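What is a lease?

19th April
By the Fikwood young readers' desk

Sometimes a person or a business wants to use a building or a piece of land but does not want to buy it. They can ask the owner to let them use it for a while in return for money. The agreement they make is called a lease.

The owner is called the landlord. The person or business using the place is called the tenant. The money the tenant pays is called rent. A landlord does not have to be one person. It can be a company, a council or a church.

What is written in a lease?

A lease says who the landlord and the tenant are and exactly which place they are talking about. Often there is a map with a red line drawn round the edge. It says how much the rent is and when it must be paid. It also says how long the lease lasts. Some are for one year. Others go on for much longer than anybody lives.

There are usually rules as well. A lease on a shop might say that the tenant must mend broken windows, or must not keep animals there. Both sides sign it, and each keeps a copy.

Take a bakery called Rieger, in the town of Cesitz. The bakery rents its shop on a lease of 10 years and pays 400 pounds a week. For those 10 years the landlord cannot simply tell the bakers to leave so that a friend can move in. The bakers cannot just stop paying either – they have promised. 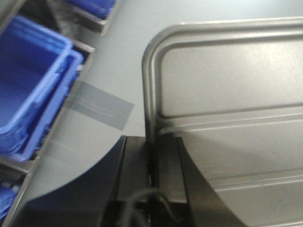

What happens when a lease runs out?

When the time is up, the tenant normally has to hand the place back. Many leases let the tenant ask for more time. This is called renewing the lease. The tenant may have to ask in writing, and by a certain date. If the lease says the letter must arrive by the end of October, a letter that comes in later may not count.

That can seem hard on the tenant, but the landlord needs to make plans too. Somebody else may be waiting to move in.

What if they disagree?

First they talk, or their lawyers write letters to each other. They may ask a person who is on neither side to help them agree. This is called mediation. If it does not work, a judge can decide. The judge reads the lease, looks at the letters and listens to both sides. Then the judge says what the words in the lease mean and what has to happen next.

Words to know

Landlord – the owner who lets somebody use a place
Tenant – the one who uses it and pays
Renew – to make a lease last for longer
Mediation – getting help to reach an agreement

Comments (3)

gindora_class4
We read this in class. Is our school on a lease? Our teacher is going to find out.

mossy66
My gran's flat has a lease and she says it is 160 pages long. I tried to read it and gave up on page two.

Paperboat
Can a child sign a lease? My brother wants to rent a shed.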